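Projektbericht Wahlkurs Papier und Druck: Zehn Karten aus Kraftkarton

So, jetzt muss ich das Ganze also aufschreiben. Mein Projekt war ein Set aus Klappkarten mit Linoldruck, und wer mich kennt, weiß, dass ich vorher noch nie ein Linolmesser in der Hand hatte (ich komme eher vom Stempeln und Embossing). Die Idee kam mir beim Aufräumen, als mir ein halber Stapel Kraftkarton von Skino entgegenrutschte, den ich vor Ewigkeiten gekauft und dann vergessen hatte.

Motiv und Schnitt

Zuerst wollte ich Farne drucken. Viel zu fein! Die Stiele sind mir beim Schneiden reihenweise weggebrochen, und nach dem dritten Versuch bin ich auf Mohnkapseln umgestiegen. Die haben eine schöne klare Form und verzeihen auch mal einen Wackler. Übertragen habe ich die Zeichnung mit Graphitpapier, natürlich erst seitenverkehrt vergessen und dann noch mal von vorn.

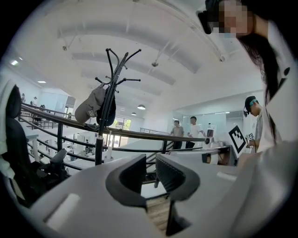 Für den Hintergrund habe ich weiße Sprühtinte von Dotov genommen, ganz locker aus dem Handgelenk. Mein Tipp: vorher auf Zeitungspapier testen, die ersten zwei Stöße spucken dicke Tropfen. Danach mindestens 15 Minuten liegen lassen, sonst wellt sich der Karton und die Platte druckt in der Mitte nicht richtig durch. Den Fehler habe ich bei zwei Karten gemacht, die jetzt als Lesezeichen weiterleben dürfen.

Beim Drucken selbst bin ich bei Schwarz geblieben. Ich hatte auch ein dunkles Grün angemischt, aber auf dem braunen Karton sah das einfach nur matschig aus. Ohne Presse muss man ordentlich reiben – ich habe einen alten Holzlöffel genommen, und mein Daumen hat sich am nächsten Tag beschwert. Die Walze aus dem Navthorpe-Starterset ist übrigens ziemlich weich und nimmt schnell zu viel Farbe auf, also lieber dünn auswalzen und zweimal über die Platte gehen.
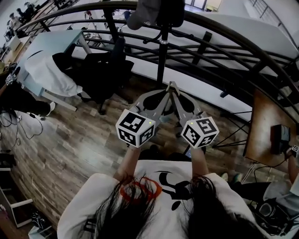
Was ich anders machen würde

Den Falz vor dem Drucken rillen! Ich habe es hinterher gemacht und bei einer Karte quer durch die Kapsel gefalzt, das tat richtig weh. Außerdem würde ich die Grüße nicht mehr einzeln stempeln, sondern gleich mit in die Platte schneiden, auch wenn Buchstaben in Spiegelschrift wahrscheinlich wieder Nerven kosten.

Material und Kosten

Kraftkarton: war schon da
Linolplatte, Messer und Walze: Starterset Navthorpe
Umschläge: Zinchenko, naturweiß, C6
Zeitaufwand für den Druck: 60 Minuten, Trocknen nicht mitgerechnet

Die Umschläge sind leider einen Hauch zu knapp, sobald vorne noch ein Bändchen draufklebt. Im Juni will ich die Platte noch mal rausholen und auf hellgrauem Papier drucken, vielleicht klappt es da auch mit dem Grün.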